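The Coat Rail at the End of the Hall
2 min read
Last updated: December

By four in the afternoon the old ticket hall in Tromirport smells of soup and damp wool, and Teresa Neves has lost her pen again. She is sorting coats by size, chatting the whole time, and she stops for everybody who comes in – even the man who only wanted directions to the bus.

The coat drive began with 56 coats and a borrowed rail. Last winter it gave out 2,000, and this year the print firm Filtden, where Teresa works mornings, offered to pay for the cleaning if the town could bring in 3,000. Her coworker Asif Jatoi drew the posters and then, being Asif, drove them round to every bakery and barber himself.

What I liked best was how little fuss there was at the door. You come in, you try things on, you have some soup if you'd like it, and you go home warmer. Oona Salminen came for a child's jacket and stayed two hours sewing on buttons, and she's already promised to come back with her good scissors!

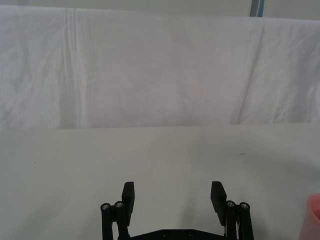 Can I give a coat with a broken zipper?
Please do, as long as the rest of it is sound. The sewing table replaces zippers every afternoon until the drive closes.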